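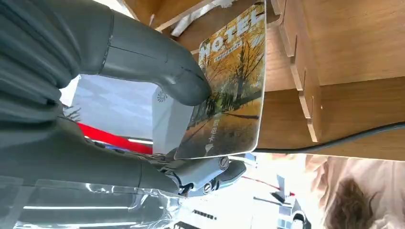 글: Udov 자료실 운영 담당 | 1월 18일(금)

우리 자료실은 잡지 서가 정리에 로봇 손을 쓴다. 도입 전 논의는 대부분 처리 속도에 관한 것이었다. 시간당 몇 권을 꽂는가, 사람 대비 몇 퍼센트인가. 운영해 본 입장에서 보면 이 지표는 현장의 변화를 거의 설명하지 못한다. 바뀐 것은 업무의 구성이고, 그 변화는 인력 계획서 어디에도 적혀 있지 않았다.

먼저 작업 조건을 적는다. Udov의 정기간행물은 현재 293종이다. 대부분 광택지 표지에 중철 또는 무선철 제본이며, 두께와 강성이 제각각이다. 상자는 형상이 일정하지만 잡지는 잡는 위치에 따라 휘고, 표지가 미끄러지고, 내지가 벌어진다. 《HOTEL》처럼 표지가 매끈한 잡지를 세워 든 채 목재 칸에 넣으려면 한 손가락은 표지 면을 누르고 다른 손가락은 아래 모서리를 받쳐야 한다. 누르는 힘이 약하면 책이 돌아가고, 강하면 표지에 눌린 자국이 남는다. 숙련된 직원은 이 조절을 의식하지 않고 한다. 로봇에는 간행물별로 파지 조건을 입력해야 한다.

그 입력을 누가 하는가. 제어 소프트웨어 Tonby의 설명서에는 '운영자'라고만 되어 있다. 실제로는 서가를 맡던 직원 2명이 한다. 이들은 잡지의 무게중심, 제본 방식, 부록 유무를 표로 만들고, 실패한 동작의 기록을 확인해 값을 고친다. 5월 한 달 동안 수정한 파지 조건은 146건이었다. 직무기술서상 이들의 업무는 여전히 '자료 배가 및 서가 점검'이다. 평가 항목에도 조건 수정은 없다. 월말 보고서에는 로봇이 꽂은 권수가 올라가고, 그 권수를 가능하게 한 작업은 올라가지 않는다.

나는 이것을 도입 초기의 과도기 현상으로 보지 않는다. 간행물은 판형을 바꾸고, 특집호는 두꺼워지며, 부록이 끼워져 온다. 조건 수정은 잡지가 들어오는 한 계속된다. 따라서 상시 업무로 분류하고 근무시간을 배정해야 한다. 지금처럼 개점 전 준비시간에 끼워 넣으면 기계의 예외 상황이 곧 직원의 초과근무가 된다.

두 번째 문제는 작업 공간이다. 기존 서가의 칸 높이와 깊이는 사람의 팔을 기준으로 정한 것이다. 로봇 손은 손가락 두께만큼 여유 공간이 더 필요하고, 칸에 책을 밀어 넣은 뒤 손을 빼는 경로도 확보해야 한다. Admasu에서는 칸 간격을 로봇 기준으로 일괄 변경했다. 수납 동작의 실패는 줄었으나 맨 윗단이 높아져 키가 작은 직원은 발판 없이 책을 꺼내지 못한다. 이용자도 마찬가지다. 서가 치수를 바꾸는 결정은 설비 변경으로 처리되었고 직원 의견은 설치 후에 수렴했다. 순서가 잘못되었다.

반복 동작이 줄어든 것은 분명한 이득이다. 반납분 2,000권을 손으로 배가하던 때에 비해 손목 통증을 호소하는 일이 드물어졌다. 이 점을 부정할 생각은 없다. 다만 줄어든 신체 부담의 일부는 감시 부담으로 옮겨 갔다. 동작 중인 장비 가까이에서 다른 일을 하는 직원은 정지 버튼의 위치와 다음 동작을 계속 염두에 두어야 한다. 이 부담은 측정하지 않으므로 예산에도 없다.

요구 사항은 단순하다. 파지 조건 작성과 수정을 직무기술서에 명시할 것. 서가 치수를 바꿀 때는 발주 전에 해당 서가를 쓰는 직원의 검토를 받을 것. 공급사 Tiltside와의 유지보수 계약에는 직원이 작성한 조건표의 소유와 사용 범위를 적을 것. 현행 계약서에는 마지막 항목에 관한 조항이 없으며, 갱신 협의는 아직 시작되지 않았다.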